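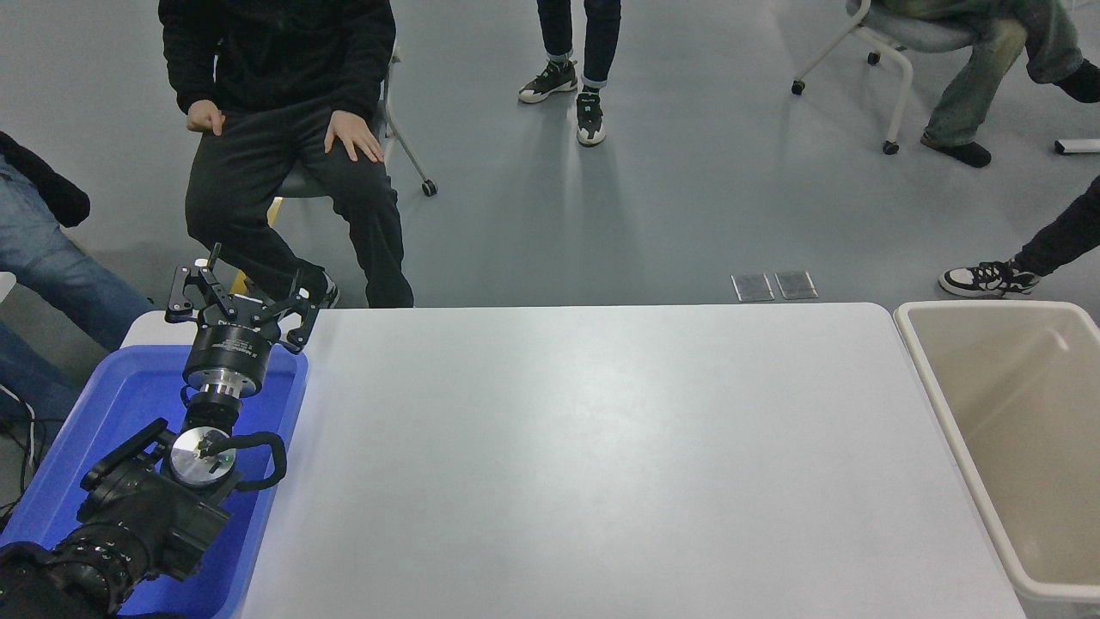

Left arm over the blue tray, gripper open, table clear.

Filed under: Lists > Manipulation > Methods & Results

Re: regrasp threshold, which number do we report

Quick one before I lose the room. Reran the Polden policy with the new release rule, same tray-to-bin task, both arms. 100 trials. 91 clean. The old rule is still the one in the draft, so don't cite that table yet.

> Is the 91 with the retry turned on or off? The Hawthorne baseline
> had no retry at all, so if yours does we can't put them in one
> column. Also what happened to the misses, drops or bad grasps?

Retry off. Should of said so in the first mail. Misses: 7 bad grasps, 2 drops on the way over. All logged by hand, sheet is in the Trotov folder.
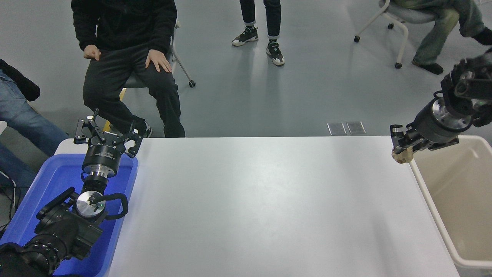 List maintainer, Nilside
Research engineer, two-arm handling

Right arm there has one of the crumpled tan pieces, bin next to it still empty. Those are the hard ones – shape is differnt every time so the width check tells you almost nothing. New rule ignores width and looks at motor current only. Simple, bit crude, seems to hold up.

Not done yet: same test with the arms swapped. Also the left arm on its own. Want both before September, when the draft goes out.

If anyone has the raw Hawthorne logs pls send – I only have the summary page and it doesn't say how they scored drops. Will post the config tonight.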